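Bench Manners for Small Robot Arms
Workshop tips, filed under Rules We Learned the Expensive Way

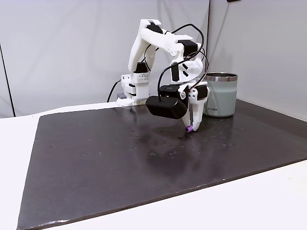 Most of what follows started as notes taped to the inside of a cupboard door at Radis, the shared workshop where I spend more evenings than my family considers reasonable. Desktop arms are cheap now, people print them over a long weekend, and they arrive at the bench with a great deal of confidence and no house rules. So we wrote some. Steal whichever ones you like.

Drinks

A closed lid is the minimum. The better rule is that your drink lives on another table, and the best rule is that you remember which table. If the cup must share the bench, park it outside the arm's full reach, measured with the arm stretched out flat. People measure the reach of the pose they plan to use. The arm is under no obligation to use that pose.

Insulated tumblers earn no special treatment. They keep coffee hot, so what goes into your power supply is hot coffee.

Holding the arm down

Clamp or screw the base before you plug anything in. Double-sided tape is for posters. An arm reaching forward has all its weight in the wrong place, and a light base will tip the first time the shoulder moves at full speed. Two clamps, one on each side, tightened by hand and checked again after ten minutes of running. Vibration loosens things. So does Tharindu Thambiah, who borrows clamps and puts them back where he thinks they were.

If your work surface is a loose board on top of a table, fix the board too. We had an arm bolted beautifully to a board that then went for a walk.

Cables

Leave enough slack that the arm can reach every corner without pulling, and not so much that a loop can hook the gripper. The way to find out is to switch the power off and move each joint by hand through its whole travel, slowly, watching the wires and nothing else. Tie cables to the moving segments near each joint, never across the middle of one. Reusable ties, please. You will be redoing this.

Anything that runs off the back of the table gets tied to a table leg on the way down. Feet win every argument with a thin connector.

Printed parts

Check the screws before each session. Plastic creeps, and a screw that was snug in September will be turning with one finger by the holidays. Snug is enough, by the way. If you hear a creak, you've gone past it, and you'll be printing that bracket again.

Look for pale lines near the motor mounts. On white plastic they're nearly invisible, so use a flashlight held low and sideways. A cracked part goes in the bin, not in the drawer marked "probably fine." We've emptied that drawer. It weighed more than the arm.

First moves

Run every new routine at the slowest setting with one hand on the power switch. Not near the switch. On it. Software stop buttons are nice, and they work right up until the software is the problem.

Start with something small, light and worthless for the gripper to close on. A scrap of foam is good, or a cheap toy block. Save the glassware for when the arm has shown some character.

Set the lowest height a finger's width above the table and work down from there. Fingertips pushed hard into a bench will strip a small gear in 2 seconds, and the replacement will take rather longer to arrive.

Heat

Motors that hold a pose are working even when nothing appears to be happening. Touch them every so often, with the power off. If you can't keep a fingertip on the case, stop for lunch. Never leave an arm holding something up while you leave the room. Park it folded, gripper open, then cut the power while supporting the forearm, or it will sit down all at once like somebody's uncle.

People

Sleeves up, lanyards off, long hair tied back. One person drives at a time and says "moving" out loud beforehand. It feels silly for a day or so. Visitors stand on the far side of the bench and children get a chair, which slows them down a little.

Cleaning up

Brush the board, wipe it with a barely damp cloth, and pick up dropped screws before they find the gears. Then write down anything odd in the log. "Made a noise" is a poor entry. "Elbow clicks on the way up" can be fixed by someone else.

The log is the green notebook by the sink. The pen is supposed to be with it.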